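Stivow Maple Panel, Edge-Joined

Home > Boards and Panels > Hardwood > Maple

Solid maple panel for shelves, desk tops, play tables, bench tops and cutting projects. Sold unfinished. Cut to length at our Omier shop or shipped full size.

Product details

Species: maple
Construction: planks edge-joined side by side, solid through the full thickness
Surface: sanded both faces, 120 grit
Edges: square, lightly eased
Finish: none
Standard length: 60 inches
Moisture at packing: 8 percent
Item code: SV-MP60

About this panel

The Stivow panel is made from planks glued along their long edges and pressed flat. Plank widths are mixed, so seams will not fall in the same place from one panel to the next. Color runs from cream to light tan. Some planks have plain straight grain and others have wavy figure. We do not sort for figure and cannot take requests for it on web orders. If you want to pick your own, come to the shop counter, where panels are racked by length.

Small pin knots and mineral streaks are allowed on the back face. The front face is marked with a pencil tick on one corner, which sands off.

Cutting and shipping

The first two cuts are included in the price. Further cuts are charged per cut. Please give finished sizes in inches and allow 1/16 inch either way. Cut panels cannot be returned.

Full-size panels ship flat by freight. Panels cut to 50 inches or less can go by parcel. Orders placed before noon on Monday go out the same week. Uncut panels can be returned within 14 days in original wrapping. Return freight is paid by the buyer.

Finishing

Let the panel sit in the room where it will be used for a few days before you finish it. Stand it on edge or lay it on battens so air can reach both faces. Sand to 180 grit, wipe clean and apply the same number of coats to both faces. Vidal hardwax oil (clear or matte) is stocked with this item. Maple can blotch under dark stain, so test on an offcut first. 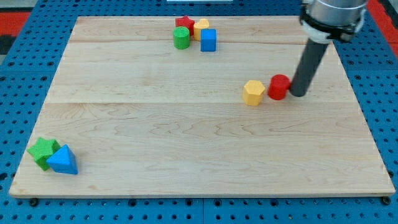

Maple panel with small colored shape blocks on top. Grain and seams vary.

For table tops, fix with slotted brackets or figure-eight fasteners to allow for movement across the width. Do not glue the panel to a fixed frame. Brorken slotted brackets come in packs of eight, screws included.

Care

Wipe with a damp cloth and dry right away. Re-oil when the surface looks dull. Keep away from radiators and direct heat vents.

Often bought with

Vidal hardwax oil, 1 pint
Brorken slotted brackets, pack of 8
Stivow sanding block, medium

Trade accounts: orders over $2000 ship free within the Omier delivery area. Ask at the counter or use the contact form for a quote.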